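Residence Diary, Bech House
August 2018

The reading period at Bech opened this morning. Fellows are reminded that the Skavach letters may be consulted for up to three hours at a sitting, and that pencils only are permitted. The Sultamer translation now stands at 62 pages, of which 31 have been checked against the June draft.

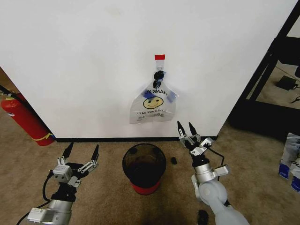 Bag with "THANK YOU" lettering, on the wall.

The afternoon was given to the question of the Kotero dialect. Its word for "harvest" also means "debt" - a difficulty the earlier translators passed over - and the present version will keep both senses

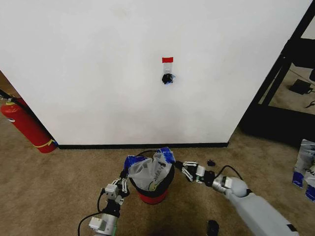
wherever the line allows it. Five passages remain unsettled and will be taken up after supper tomorrow.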